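Datasets > Household Textiles > Sturkow Small Covers

Search datasets Go

Last updated: October

# Sturkow Small Covers - data card

## Summary

Sturkow Small Covers is a tabular dataset of wash shrinkage measurements for small woven and knitted covers: cot blankets, pram covers, cushion backs and doll's bedding. It holds 198 records, one per cover. Each record gives the size of the cover before washing, the size after each wash, the fibre content on the label and the drying method used.

The dataset was put together to check a simple question. Care labels normally give a single shrinkage allowance for a cloth whatever the size of the finished item, and small items have proportionally more hem than large ones. Hems shrink differently from the cloth they hold. The records let a user compare the two.

## Files

- `covers.csv` - one row per cover
- `washes.csv` - one row per cover per wash, linked by `cover_id`
- `labels.csv` - fibre content and care symbols, typed in from the sewn label
- `NOTES.txt` - changes between versions

All files are UTF-8 with Unix line endings. Decimal points are used throughout. Empty cells mean the value was not recorded; zero means zero.

## Fields in covers.csv

`cover_id` - text, starts with S (woven) or K (knitted).

`length_mm`, `width_mm` - finished size before the first wash, measured flat along the middle of the cover and not along the hem.

`hem_length_mm`, `hem_width_mm` - the same, measured along the outer edge. For covers with rounded corners these fields are left empty.

`construction` - one of `single`, `double`, `quilted`, `bonded`.

`print` - `yes` or `no`. Printed cloth is recorded because pigment print stiffens the face and can reduce shrinkage in the first wash. The kind of print is not recorded.

`source` - one of `Fudholm`, `Hou`, `other`. Fudholm supplied finished covers from stock. Hou supplied cut and hemmed pieces without packaging. Everything bought over the counter is `other`.

## Fields in washes.csv

`wash_no` - 1 to 5.

`temp_set_c` - the temperature set on the dial. The temperature of the water was not logged.

`dry` - `line`, `flat` or `tumble`.

`length_mm`, `width_mm`, `hem_length_mm`, `hem_width_mm` - as above, after drying and resting.

`skew_mm` - the distance by which one corner has moved out of square. Positive values lean to the right with the face side up.

## Measuring procedure

Covers were rested flat overnight before the first measurement and after every wash. No pressing was done at any stage. Each length was taken three times with a steel rule and the middle value was kept. The other two readings were thrown away, which was a mistake, and spread cannot be recovered from this version.

Quilted covers were measured without pushing the filling down. This gives a shorter reading than a pressed measurement would. The difference is small for thin quilting and may matter for thick. Do not pool `quilted` with `single` unless the model has a term for construction.

Knitted covers were the hardest to measure. A knit can be pulled to almost any length by a careless hand, so the cover was lifted, dropped onto the table and left as it fell, then smoothed once from the centre outwards.

## Size classes

Covers are grouped by their longer side into `doll`, `pram` and `cot`. The limits are in `NOTES.txt`. The `doll` class is the smallest, with 46 records, and it is also the least even - it takes in both purpose-made bedding and offcuts hemmed to fit.

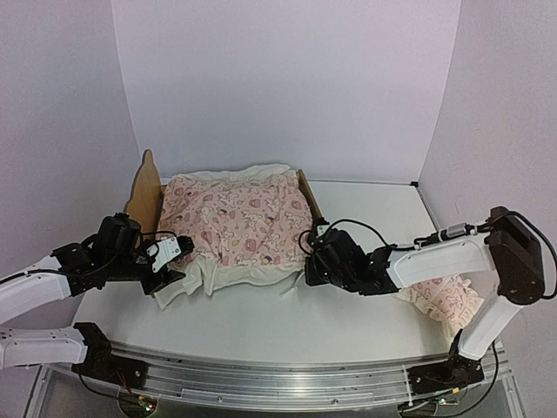 Results for `doll` should be read with the measuring error in mind. An error of 3 mm on a cot blanket can be ignored. On a cover for a toy bed the same error may be as large as the shrinkage being measured. Percentages are therefore not stored in the files, and users who compute them should carry the error through.

## Known problems

- Tumble drying is over-represented in `source = Hou`. Drying method and supplier cannot be fully separated.
- Some labels were unreadable after the first wash and had not been typed in beforehand. Their rows in `labels.csv` have an empty `fibre` field.
- The rule used for the early K records had a worn end. Those readings were taken from the 10 mm mark and corrected by hand. The corrected rows are flagged `adj = 1`.
- `skew_mm` was added late and is missing for most first washes.

## Suitable and unsuitable uses

The data can be used for teaching, for rough cutting allowances on small hemmed goods, and for testing code that handles repeated measures. It should not be used to set a care label or to compare suppliers. The covers from Fudholm and Hou were whatever was to hand and do not represent either range.

## Loading

The files open in any spreadsheet. Set `cover_id` to text on import, or some programs will try to read it as a formula or a date. The short script `jerness.py` joins the three tables and writes one wide file. Jerness needs no packages outside the standard library. It stops with an error if a wash row has no matching cover.

## Versions

The current version replaces two earlier ones. Column names changed between the first and second - `edge_mm` was split into `hem_length_mm` and `hem_width_mm` - and old scripts will fail on it. Corrections to single rows are listed in `NOTES.txt` by `cover_id`.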